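Is the Prisell club pass worth it for a short trip to Gerkora?

Érica Lacerda
Travel Help > Islands > Nightlife

We're going to Gerkora in February, five nights, my sister and me. Every page I open tells me to buy the Prisell pass before I land. It's 300 euros each and is supposed to cover "all major venues" plus a sunset boat. I have trouble believing this. The list of venues on their site has no dates next to it, the reviews all went up in the same month and sound like the same person, and when I wrote to ask which clubs are open in winter I got back a discount code.

I'm not against spending money on a night out. I just want to hear from people who were there in the off season and paid for their own tickets. Does the pass get you in anywhere you couldn't walk into? And is the last bus from the beach real? One site says it runs until 2 a.m. and another says there's no bus at all. 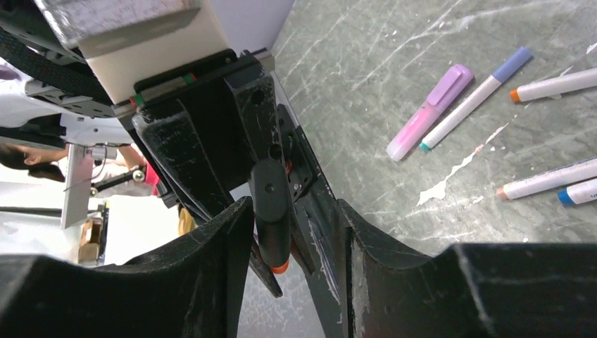

Black gripper with a small orange tip above the gap

Eino Pelkonen

I spent most of last February there and I would keep your money. "All major venues" is a summer phrase. In winter the south beach is shuttered end to end except for Corach, and Corach doesn't charge at the door outside the season. So the pass gets you into a place that is free.

In town there's Zinchenko, a bar with a dance floor in the back. It's fine. People there will tell you it's legendary, but those people mostly work there. Drinks cost what they cost in any harbor town, and the pass did nothing for me except earn a blank look from the guy on the door. I had bought one, yes. I read the same pages you did.

The boat went out once while I was on the island. Check the terms: they say "weather permitting" and then, much further down, that a cancelled boat is replaced with a voucher. The voucher is for the boat.

As for the bus, there is one, but I wouldn't plan a night around it. The 2 a.m. run is printed on the sign at the stop. I stood under that sign on several nights and saw the bus on one of them. Get a taxi number from your hotel before you go out.

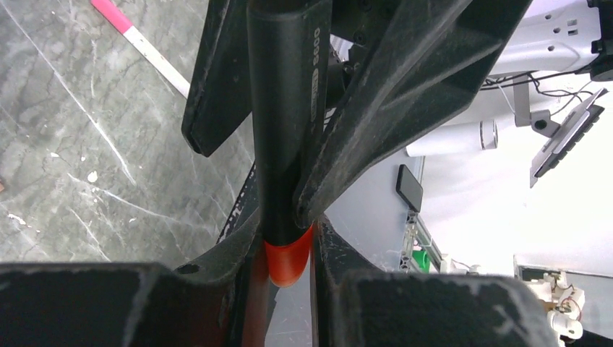 Long black tube marked 6000, orange-red cap at the bottom

Marlene Holanda

I disagree with the above, we had an AMAZING time and the pass was great value. Skip-the-line everywhere and the staff treated us like stars. Went in August though so maybe different. Get the pass!!

Érica Lacerda

Thanks both. Marlene, which places had a line? I'm asking seriously. It's the one thing I'd pay for, and it's hard to see who would be lining up in winter.
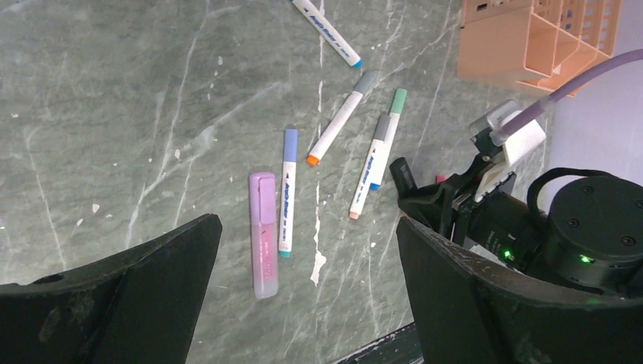

Lucimara Assunção: refunds, and who is open when

I lived on Gerkora for two winters. Eino has it mostly right, though he's a little hard on Zinchenko. Go late, after the kitchen closes, when the tables get pushed back. Before that it's a restaurant with loud music.

If you've already paid Prisell, write to them within the cooling-off period in your terms and don't accept the voucher. They offer it first and they offer it again when you say no. My friend Hsin-yi Yen got her money back by repeating one sentence in every email until they gave up.

Opening nights change from week to week in the low season and the websites don't follow. The posters on the harbor wall are more reliable, but look at the year on them. Some stay up a long time.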